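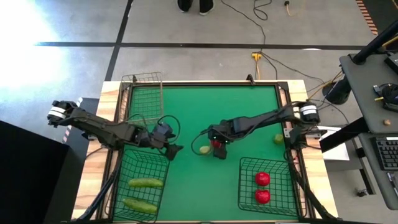
Can I put different vegetables in one basket?
It is better to keep one kind in each basket. Cucumbers give off water when they are cut or bruised, and small fruit under them becomes soft before you notice it.

4.2 Sorting the produce into the wire baskets

Before you start, clear the table and wipe the green surface with a damp cloth. Let it dry completely. The wooden border must be wiped also, but with a cloth that is only a little damp.

1. Put the baskets near the edges of the table, so the middle stays free for sorting. The tall basket goes in a corner at the back, where you will not knock it with your sleeve.

2. Take the produce out of its bags and lay it on the green surface. Do not pour it. Small round fruit rolls easily and the border is low.

3. Separate by kind first, by size after. Limes and other small citrus stay together. Small red items are sorted last, one by one.

4. Lay the cucumbers flat in a low basket, side by side, all in the same direction. Do not stand them on the end. For the Hopkin low basket the limit is 6 cucumbers in one layer.

Note: If a cucumber is longer than the basket, use the next basket size. Do not bend it and do not push it through the grid.

5. Look at each fruit on all sides before you put it in. A fruit with a soft place goes on a plate, to be used the same day.

6. When a basket is full, lift it with two hands, from the bottom. Carry it to the shelf and leave a gap of 2 fingers between the basket and the wall, for air.

Caution: The ends of the wire can be sharp where the coating is worn. Pass a dry cloth along the upper rim once a month. If the cloth catches, stop using this basket and order a new one (part 184, see the list of parts).

Caution: Never put a wet basket on the wooden border. Water leaves a dark ring in the wood and it can not be removed by cleaning.

Note on washing: We recommend to wash the fruit just before eating, and not before sorting. If it was washed already, dry it with a towel first. The baskets can be washed by hand in warm water with a little soap. Do not use steel wool.

Changes in this edition: step 4 was corrected after a remark from Heledd Rowlands of the Plekham store, and the old drawing of the Nader shelf was taken out. For the shelf please see section 5.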